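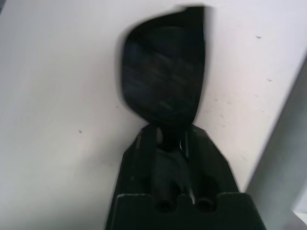
图1 深色亮面件,表面有浅浅的蓝灰色斜向反光

工作记录 / 涂层小组
九月,星期四
记录:Iulian Furtună
打印本页 | 邮件发送
评论 2 分享 0

上午接着看Planow寄来的那批黑色清漆。说明书上写“镜面级、抗划、可擦洗”,三个词里我目前只肯认第一个,而且要加条件:刚喷完、没人碰过。

先记光泽度。样板编号142,老配方,60度角测五个点,最高和最低差得不小,靠挂孔那头明显偏低。Teguh Chong认为是喷枪走到头停顿造成的,我觉得更可能是底漆没磨平。两种说法都没有证据,先都写上。下次把挂孔换到另一头再喷一块,看低的那一端跟不跟着孔走。

擦洗试验。棉布加中性皂液,来回50次,灯下斜着看能看到发丝纹,正着看什么也没有。Planow的技术员在电话里说“正常使用距离下不可见”。什么叫正常使用距离,他没说,我问了,他说要回去查。上次问固化温度,他也说要回去查,到现在没有下文。

Vesholm那份对比报告我又读了一遍,还是不太信。结论写耐磨性提高一倍多,翻到附表,对照组用的是放了一个夏天的旧漆,开罐日期没写。样板数也没写,只有一张柱状图,纵轴不从零开始。Teguh说人家好歹做了对照。对照做成这样,我宁愿没有。

下午重配一罐,固化剂按重量比,不按体积比。之前按体积配的那几块全部作废,记录本上已经划掉,别再引用里面的数字,包括我自己在周会上讲过的那个。称量:漆料626克,固化剂按表加,天平先归零,杯子是湿的,擦干以后重称了一次。搅拌后静置,气泡比上回少,可能是搅得慢,也可能只是今天凉快。温湿度计的电池没电了,所以今天没有湿度数据,这一条以后肯定会被人问。

喷了四块,两块进烘箱,两块室温放着。烘箱显示的温度和插进去的探头对不上,以探头为准。箱门密封条下沿有点翘,拿耐热胶带先贴着。

关于“黑”的问题:Gellville的客户坚持说我们的黑偏蓝。色差仪给的b值确实略负,但他们的判断是隔着窗户玻璃看的,阴天。黑色亮面本来就照什么像什么,天是灰蓝的,漆面就灰蓝。我建议请他们在标准光源箱里再看一次,看完如果还说偏蓝,我认。在那之前不改配方。Teguh想先加一点点棕色浆应付过去,我不同意,加进去以后就说不清是谁的问题了。

附着力:划格,贴胶带,撕。室温那组还没干透,不测。旧板142边角掉了一小片,按标准勉强算过,我不想算过,写“待定”。

Ene那边的砂纸到了,型号发错一盒,粗的那种。先收着打底用,不退了,退货单比砂纸贵。

没做完的:
湿度计电池
烘箱探头校准,上次校准是谁做的要查
问Planow要原始数据,不要图
挂孔换边再喷一块

室温两块放在靠墙架子第二层,盖了防尘罩,请不要用手指去试干没干。上回那个指纹还在板子上,而且测光泽的时候正好压在测点上。

评论(2)
Teguh Chong:棕色浆的事我保留意见。烘箱校准记录在蓝色文件夹里,不过只有签名,没有数值。
Iulian Furtună:那等于没校。下周重来。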